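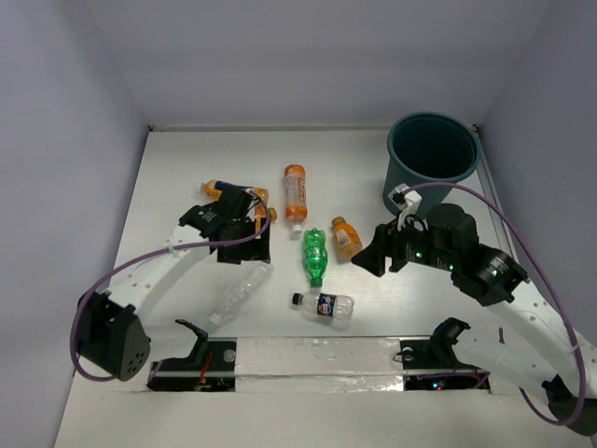 Ora two-arm sorting cell

Hi, I'm Pin-yu Yang, and I look after sales and setup for the Ora here at Perkberg. I spend most of my week on the phone with people who are trying to work out whether a two-arm cell fits their budget, so I've put the answers I give most often on this page. Grab a coffee!

What you get

The Ora is a bench cell with two arms, a gripper on each, a white work surface and walls on three sides. The arms mount along the front edge, so leave that side clear for whoever is looking after it. Plastic drink bottles are the job most of our customers start with (all sorts of shapes, some see-through, and they never lie the same way twice), and the bin is a plain round one you can swap for your own.

What it costs

Hire is $1,040 a week, with a minimum of 3 weeks. Freight is extra and depends on where you are, so send me your postcode and I'll get you a proper price. If you decide to buy, we take your first hire period off the total. Setup and a day of training are included either way. Spare gripper fingers are $90 a pair, and I'd put a couple of pairs in your first order. They're the bit that gets knocked around and it's a pain to wait on the courier for something that small!

People forget to budget for their own time. Somebody on your side will need to learn the cell, and I'd set aside a few hours a week for that person at the beginning. When Raffaele Rizzi took one on at Kekenetti he gave the whole job to one operator, and I've been recommending that ever since.
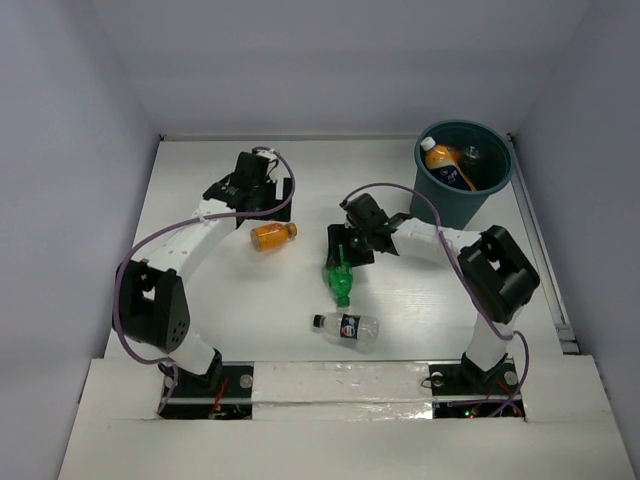 Planning your trial

Send us a box of your real stuff before you book. I mean the squashed ones and the ones with half the label gone, too. Up to 300 pieces is fine, and we don't charge for the test. Chak-lun Yeh runs them and will write back with what the arms handled well and what they didn't. If it's a bad match he'll tell you, and I won't ring you up afterwards to argue.

A few things to sort out at your end:

A solid bench or stand, level, that doesn't wobble when someone leans on it.
Its own power point. Please don't run it off a board with the kettle.
Steady lighting. Clear bottles on a white surface are a tough ask when the sun moves across the room.
Somewhere for the full bin to go, and a second bin to put in its place.

Lead time

Hire cells usually go out in the order the deposits come in. The next open bookings are for April, and a deposit holds your spot. Tzu-hsuan Yip does the freight bookings and can tell you what size doorway you'll need, so ask her early if you're up a flight of stairs.

To get a quote, use the form at the bottom of the page and put "Ora" in the subject so it lands with me.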